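Sorting Small Parts Before They Become Scrap
Student project report, Løken study group
March 16, 2019

Why we picked this topic

Most of us had a drawer at home full of old chargers, dead toys and remote controls. We wanted to know what happens to the little pieces inside them once the big pieces are gone. Screens and batteries get a lot of attention, but the small stuff — switches, coils, plugs, short bits of wire — often goes into the shredder with everything else. That bothered us, and it turned into the most fun project we have done so far!

Our question was simple: if a repair shop sorts small parts by hand, how many of them can be used again?

How we did it

We collected broken household items in Grunano during July. We put up posters at the library and the swimming hall, and people were very generous (one family brought a whole crate of kitchen scales). We ended up with 280 items and took them apart over 12 afternoons. Everything small enough to fit in a hand went into a box, and we stopped when we had 2000 parts.

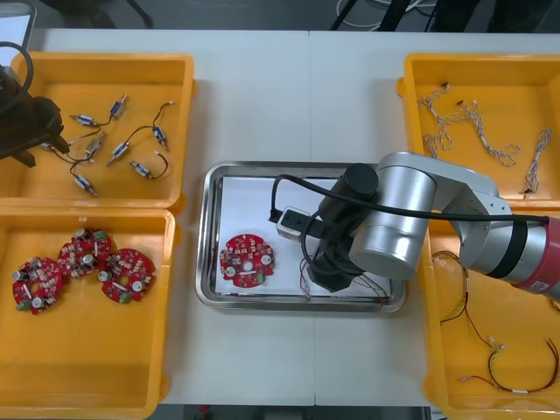
We had to agree on groups before we could begin sorting. Our first list was far too long, and two people could look at the same part and put it in different places. We cut the list down to coils and solenoids, plugs and connectors, switches, motors, and "other." After that the work went much faster, and we argued a lot less.

Testing was the slow part. We couldn't test all 2000, so we drew 200 parts from the mixed box and checked each one with a multimeter. A part passed if the reading made sense for its type and there was no rust or burned plastic on it. We know this is a rough test. A motor can pass it and still make a terrible noise when it runs.

What we found

Switches did best, which surprised all of us. We had expected them to be worn out, but most of them clicked and read just fine. Motors did worst, mostly from dust and hair wound around the shaft. Connectors were somewhere in between, and a lot of the bad ones had been damaged by us when we pulled on the wires.

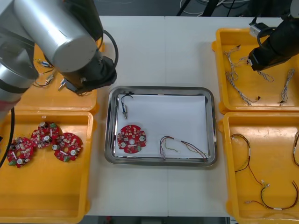
We also wrote to Polasell, a shop that sells used parts, and asked what they would take. They wanted switches and motors with a readable label, and they did not want loose connectors at all, even good ones, as customers can't tell what they fit. So a part can work perfectly and still have nowhere to go. The recycling station at Drororholm told us much the same thing.

What we would change

We would label every part with the item it came from. We started doing this on the fourth afternoon and wish we had done it from the first. We would also cut wires longer and buy a second multimeter — waiting for the only one took up far too much time.

Next we want to try a swap shelf at the library in Grunano, beginning with the switches.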